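Call for Participants: Adult Reading and Memory Study

The Lirier Institute for Reading Research invites adults to take part in a study of how readers remember long works of fiction. The study is led by Dr. Roos Hendriks and is carried out with the Wara Public Library, where all sessions are held.

Participants will read three novels over 11 weeks and attend a 30-minute interview after finishing each one. Interviews concern plot, characters and setting. They are not a test of ability, and no background in literature is required. Books are lent free of charge and must be returned at the final session.

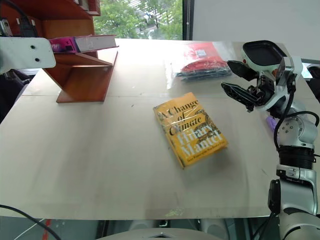

Between interviews, participants keep a short reading log, noting the date, the pages read and any breaks longer than a day. Paper logs are supplied. An online version is available on request.

Applicants must:
be 18 years of age or older
read English comfortably
be able to attend all three interviews in person
not have taken part in the earlier Plesik reading study

Large-print editions can be arranged if requested at the time of application. The reading room is accessible by elevator from the Dierckx Street entrance.

Participants who complete the study will receive a gift card and a written summary of the results. Travel costs within the county are reimbursed on presentation of receipts. Participation is voluntary and may be ended at any time without explanation.

Interviews begin in March and are scheduled between 10 a.m. and 3 p.m. Application forms are available at the library's main desk and should be returned there in a sealed envelope marked for the attention of Tahsin Jayawardena, Study Coordinator.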